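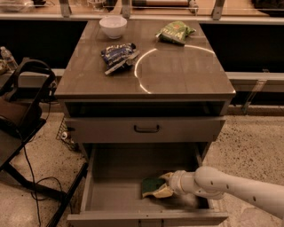 Lunch is dying and we are letting it. I mean the real one, where you stop and sit down and chew. What's left is a bag of something at 2:40 and a second bag at four.

I worked in Haverford for years, in an office with 61 people and a kitchen nobody sat in. Two stools. People came in, opened a drawer, left. Lunch hour was on the contract, an actual hour, and I doubt anyone took more than 21 minutes of it. I didn't. Ate over the keyboard, crumbs under the space bar, felt busy and important.

Then a job in Arnport, smaller place, and at noon they all got up. Just got up! Phones left on desks. Soup, leftovers, somebody's bad rice. I thought it was a slow company. It wasn't – we went home on time most days, and I stopped waking up with my jaw clenched. 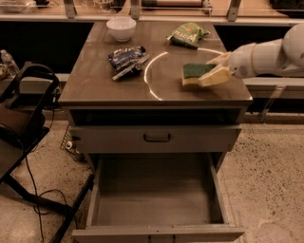 And the snack thing isn't the snack's fault. I like chips. I will always like chips. But a snack doesn't end. You never finish a snack and think ok, that part of the day is over. A meal does that, even a lousy one.

Employers love the snack shelf becuase it's cheap. Vunora, where a friend of mine temped, spent around $500 a month on theirs and bragged about it in every job ad. Same firm booked meetings at 12:15. Rovano did too, different town, same trick. Free pretzels, no noon.

Now half of us are at home and you'd think it would be fixed. Kitchen is right there. Table is right there. Nope. My own calendar last week, calls straight through from eleven to two, and I accepted every one of them. My fault, mostly. Some of it the culture, sure, but I clicked the button.

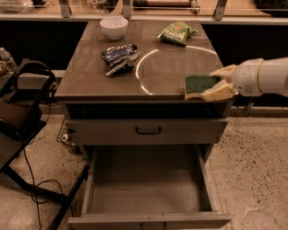
So does it have to be a cooked meal, at a set time, with other people?

Only the sitting down matters. Toast is fine. Alone is fine. Half an hour, plate, chair, screen shut.

Block it off on the calendar and call it lunch, not "focus time" or "personal." Say the word. If a meeting lands on it, decline. I've declined four so far and only one person asked why, and she moved hers by a half hour and then she had lunch to.

Anyway it's noon, soup's on.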